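Foam letters on a plate: good idea or just more washing up?
Forum: Early Learning at Home > Reading and Letters
14 replies, showing the first page

tesmont_mum
Hello everybody. I am writing from Tesmont, where we have moved last winter, and English is my third language, so please forgive the mistakes. My daughter is four and she likes the foam letters very much, but she likes them in the way of a small tornado. I empty the tub on the table, she pushes everything with both arms, and after one minute half of the alphabet is under the couch. We never arrive at the learning part.

So I began to put only a few letters on a plastic plate, one of her own plates from the kitchen. The rule is that the letters on the plate are "for now" and the letters beside the plate are "for later". She moves them from one place to the other and tells me the sound. We do this after breakfast, before I must leave for the tram, and it is the first letter activity where she stays in her chair.

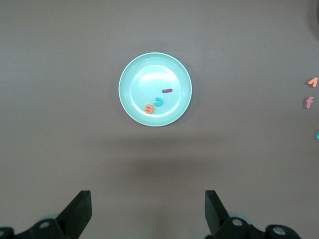 Photo: tesmont_mum / member upload

The orange a is her favourite, because my mother's name begins with it. With the dark red bar I have a question. Do you call it a small L or a capital I? I told her both and now she says it is "the stick". Should I correct this?

My second question: is three on the plate too few for a child of four? My neighbour says that she should have the whole alphabet in front of her by now.

gumleaf_61
Three is plenty. I did six and mine just made a train out of them. Leave "the stick" alone for now, she'll sort it out when she meets it inside a word.

Prukonard
I'll disagree a bit with gumleaf. I'd pull the stick out of the set altogether until she's solid on the others. Foam letters with no markings are hopeless for l and I, and you're teaching a kid to guess. My son was still mixing them up in prep. Put it in an envelope and bring it back in July or whenever she's ready.

tesmont_mum
Thank you both. Prukonard, if I put it in the envelope she will search for it the whole day, I know her. But I understand what you mean about guessing.

sekance
Not a fan of the plate, sorry. Plates are for food. We had a toddler in the house at the same time, and anything that sat on a plate went straight in the mouth. A baking tray with a lip works better, nothing slides off and there's room to spell a word. You can hardly spell "cat" on a kid's plate without it going round the bend.

gumleaf_61
Depends on whether there's a toddler though? She's only mentioned the four-year-old.

tesmont_mum
There is no toddler at our home, only a cat, and the cat is not interested in foam. But sekance has a right point about spelling. When there are three letters in the middle of the plate they go always in a diagonal or in a heap, and she does not see that a word must go from left to right. For the sounds it does not disturb. For words I will try the tray. Must the tray be a special one?

sekance
Any old biscuit tray. Ours is scratched to bits. Put a strip of masking tape along it for a line if you want to be fancy.

Mahlangu
Two cents from someone who bought far too much of this stuff. We had a tub of 189 pieces, capitals and lower case together, and it was a mistake. I ended up sorting out one set of small letters and giving the rest to my sister. Also check the colours! If the letter is nearly the same colour as the plate, some kids lose it. I swapped to a white plate for that.

tesmont_mum
About the colours I was also thinking. Our turquoise letter is much stronger than the plate, so she finds it without a problem, but a pale green one would maybe disappear. We do not own a white plastic plate. I will look in the op shop.

Prukonard
Fair call on the colours, I hadn't thought of that. Still say envelope for the stick.

gumleaf_61
Still say leave it :)

tesmont_mum
I have decided for the middle way. The stick can stay on the table beside the plate, with the "later" letters, and when she puts it on the plate by herself I say "l, like in lemon" and nothing more. For the washing up in my title: I wash the letters in the sink in a colander, with a drop of dish soap, and dry them on a tea towel. Does somebody know if they can go in the dishwasher, on the top shelf?

Mahlangu
Don't. Mine came out curled.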